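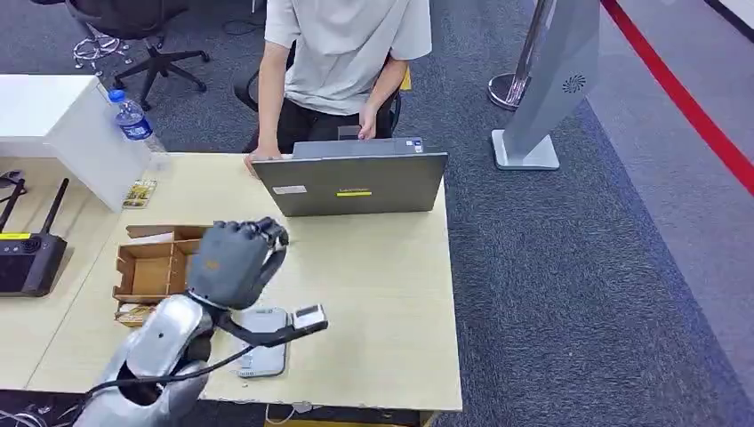 After a month of steering the arm every afternoon, one reader at Promgate wrote to tell us, the fist is still the hardest thing to teach. Picking up is easy, the letter went on, and putting down is mostly patience, but ask five people to close their hand and you get five different fists, and the robot believes every one of them.

We have been passing that letter around ever since, because it says so well what the first stretch of the Lindau project has been like for us. Those of you who came along to the open afternoon in July will remember that Lindau is our attempt to teach small desk jobs to a humanoid by doing them ourselves, through the robot's own arm, and letting it learn from the recordings. Some of you had a turn (and some of you had three turns, we noticed, and were very welcome to them!).

Since then we have recorded 1400 demonstrations. It sounds like a great many, and on the long afternoons it feels like more, but we went back through the lot and kept 345 for the first round of training. The rest are by no means wasted. A good number will go in later, once we have agreed on how to label the ones where the operator changed their mind halfway, and there is a whole folder of reaches that are perfectly fine except that they begin from an odd position of the elbow.

Now, about those fists. The trouble our Promgate reader describes is one we know well. When you close your own hand you don't think about the thumb at all, it simply goes where it has always gone. Through the controls, though, the thumb has to be told, and people tell it very differently. One person tucks it in first and folds the fingers over, another brings everything in at once, and a third closes the fingers and then remembers the thumb with a little start. Play all three back to a learning program and it will try to find something in between, and the something in between is a hand that hesitates.

What has helped us most is dull but it works. Everybody who operates now starts with the same warm-up, which is to open the hand fully, wait for a slow breath, close it, wait again, and open. We do that before each session and once more after any break for coffee. We have also settled on fingers first and thumb second for every closed hand, whatever feels natural to the person at the controls. In the last batch before the new rule we threw out 67 clips for untidy closing alone, and in the batch after it we threw out 2, so we are feeling rather pleased with ourselves.

Telik, who supply our control software, have been kind enough to add a setting we had been asking for since spring, which slows the fingers down a touch without slowing the wrist. If you operate at home or at your own workshop, do try it. You will find it under hand speed, and we would suggest starting in the lower half of the range and creeping up from there over a few sessions. The wrist is where people get impatient, so it is a real pleasure to leave that at its normal pace.

Our friends at Asadi are going about the same problem from the other end, with the motors eased off so that a person can take hold of the robot's arm and guide it through the motion directly. They get lovely smooth reaches that way, smoother than ours if we are being fair, though they tell us the fingers are fiddly to pose and that two people are better than one for it. We are hoping to swap a set of recordings with them before the winter and see whether a mixture of the two does any good.

If you would like to take a turn at operating, we have places from two o'clock most afternoons, and you need no experience whatever. Wear sleeves you can push up, and allow an hour, as the first twenty minutes tend to go on laughing at yourself. Just reply to this newsletter and we will find you a slot.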